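Fetham Social Room - Snack Table Group
Minutes of the September meeting
Last updated: September
Reading time: 2 min

We got going a little after 4:30, once the kettle had been found. I took the notes again, so blame me for the spelling.

Last month's minutes were fine with everyone except for one thing - the cookies we switched to were from Flindura, and I had written Brudance. Fixed now.

1. Sandwiches
We spent most of our time on this one, as usual! The triangles stay. We talked about going over to rolls (easier to make the night before, and they don't fall open), but people like a triangle, and I do too. Plain white bread, something green and something red in the middle, cut corner to corner. The round wicker baskets stay as well.
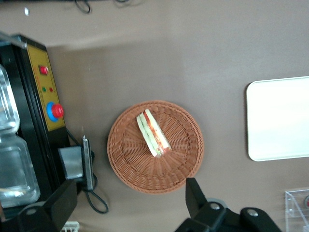
I asked if we could please line the baskets with a napkin or a bit of wax paper on serving days, as I'm the one who ends up picking crumbs out of the weave with a toothpick. Agreed. Đoàn Bakery can keep doing our bread through the winter at the same price, and they want the order by noon the day before. I said I'd phone it in.

2. Money
We have 69 dollars left in the snack tin after paying for bread. There was a request for a third basket and I was all for it, but we decided to wait until after the open afternoon and see what's left. The Brudance grant form is still sitting on my kitchen counter. It asks for 2,000 words, and so far I have written the heading. Two people offered to come over and help, and I said yes before they could change their minds.

3. Laying out the table
Long chat about what goes where. The Coke bottles look good up on the clear stepped rack, three behind and three in front, so that's how we'll do it. The tray goes in the middle of the brown cloth, just below them, and we leave it clear until people order. I'd wanted the cookies in the middle and was outvoted, fair enough.

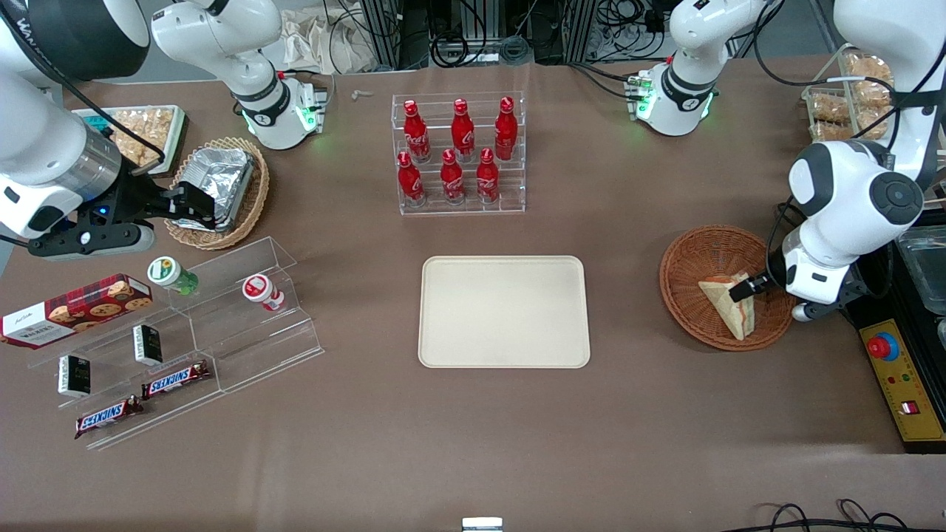 The long clear shelf can stay at an angle, as we couldn't agree on straight and it does leave more elbow room. Cookie box at the end of it, small bottles farther along. Somebody wanted little handwritten price cards, and I have a stack of blank ones at home from the book sale, so I'll bring those.

4. Open afternoon
We're planning for more than 80 people, going by last year. Doors at 2, table ready by 1:30. I'll wash and iron the spare cloth (still has a tea stain, but it's at the corner). Sign-up sheet for slicing and wrapping is by the door - 13 names on it when I left, lovely!

5. Anything else
The fridge is humming again. Please don't put the butter at the back, it freezes solid.

We finished at 5:40. Next meeting same time next month, and I'm bringing soup.

Contact: Snack Table Group, Fetham Social Room | © Fetham Social Room | Back to top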